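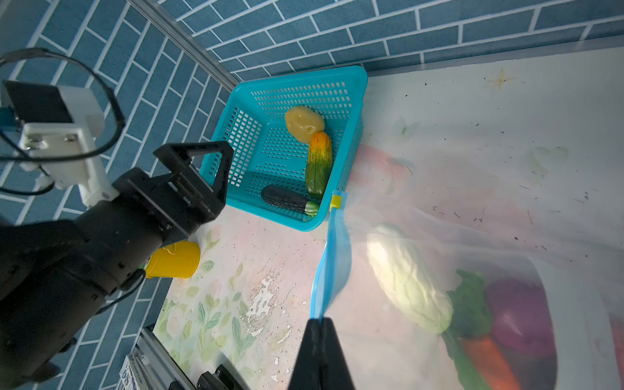
Mayuree Srisuk: wait, you finished Stitwood?? I quit at the well chapter and I've been pretending I didn't for years. Please tell me if it gets better or if I was right to bail

OK Mayuree asked, so you're all getting the thread. I finished Stitwood last night with the hall light on, and I have so many feelings about a paperback that smells like a basement.

For anyone who missed my earlier yelling: Stitwood is a fat horror novel by Rattana Khunthong, put out by Stunik back when every spinner rack had a skeleton on it. Mine has the foil cover, with a house whose windows are little die-cut holes, and you open it up and there's the family painted on the page underneath, grinning. I love a stepback cover so much. I'd buy a phone book if it had one.

The setup: a widow named Lorna takes a job looking after an old summer camp in the off season, and brings her boy and her mother-in-law, who can't stand her. There's a well. You already know what I'm going to say about the well.

Mayuree, the well chapter is LONG. It's about 30 pages of a kid leaning over a hole in the ground and talking to somebody who only repeats the last word he says. I get why you quit. I put it down twice myself and went to do dishes.

But then the mother-in-law goes out there by herself! And she asks it a question, and it doesn't repeat the last word. It says the first word. I made a noise that scared my dog.

That's the best scene in the book and it comes before the halfway mark, so you can guess my main complaint.

The middle is a swamp. There's a sheriff with a drinking problem (of course) and a professor who shows up with a box of old letters, and we read ALL the letters. In italics! Tiny mass-market italics on brown paper, I was holding it under the stove light like a jeweler.

I will say the letters have one great bit, where the camp's founder describes each summer's group photo and there's always one more boy in the back row than the summer before, and he writes about it so calmly, like he's talking about the weather. Khunthong could do that stuff better than almost anyone. Small, flat, no music cue.

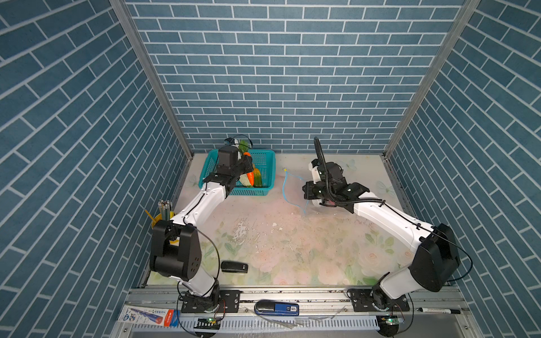 Rose-and-butterfly tabletop, teal basket in the back corner.

Then she goes and spoils it by having the professor explain the whole thing over pie. Why do they always explain it? I was happy! I was scared of a voice in a well, and now I know it's the founder's drowned brother plus some kind of river god plus maybe the bomb? The bomb gets one paragraph and then we never hear of it again.

Somebody in my replies says the explaining was forced on her by the publisher. I've seen that going around for ages and never found where it started. Could be true. It does read like a different person wrote that chapter, everybody suddenly says "Good Lord."

Also a warning for the dog people: there's a dog. I won't say more. Send me a message if you need to know before you start, I'm not going to be weird about it, I check for the same thing.

Now the ending. No spoilers for the last page, but the last fifty or so are a sprint. Snow's coming down, the phone's dead, the mother-in-law has locked herself in the mess hall with the boy and she's being nice to him, and her being nice is so much worse than anything that came out of the ground.

I think she's the real reason to read it. Lorna's fine, Lorna's a bit of a wet sock. The old lady gets the good lines and the good coat and the only funny scene, when she's grading the sheriff's manners out loud to his face.
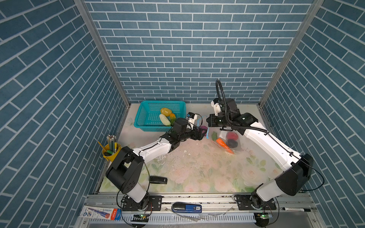 And she's the one who figures out the rule about first words and last words, way ahead of the reader, and keeps it to herself because she wants something from the well. You can go back and see it! I flipped back to the kitchen scene near the start and she's already doing it, answering people with the first word they said. I'd read right past it.

So Mayuree, yes, it gets better, then a lot worse, then great. Skip the letters if you have to (keep the group photo one). Skim the pie. Do not skip the mess hall.

People asking where I got it: Yimyam, the used place in Vivitport with the horror shelf at the back past the cookbooks. There were 2 copies and I took the one with the better spine. The other had a water stain and somebody's grocery list in it, which I sort of regret leaving behind.

It's out of print, so prices online are silly. I saw a listing with no cover at all asking more than I pay for sneakers. Be patient and look in boxes. Stunik printed piles of these, they're in somebody's garage right now under the Christmas lights.

The camp's cabin key has 1419 stamped on it, by the way, and it keeps coming up, and I was so sure it was going to be a date or a page number or a Bible verse. I looked up everything. It never pays off. If any of you have a theory I want it, even a dumb one. Especially a dumb one.

Somebody's going to bring up the sequel. I know about the sequel. It's set in a shopping mall and the well is a fountain, and everyone who's read it gets a funny look when I ask. I'm saving it for December, when I have time off and low standards.

Rating: four wells out of five, minus one for the pie, plus half for the coat. I don't do math in these.

Oh, and to the person asking if it's too scary to read alone in a house: the first third, yeah, kind of. I had to get up and shut the bathroom door because I could hear the tap dripping. After the professor turns up you'll be fine, you'll be bored and safe. Then it gets you again.

Next up is a killer-moth one with a very stupid cover that I picked up the same day. There's a moth wearing what I'm pretty sure is a wedding veil. I'm on chapter three and somebody has already said "those are no ordinary moths," so I'm having a lovely time.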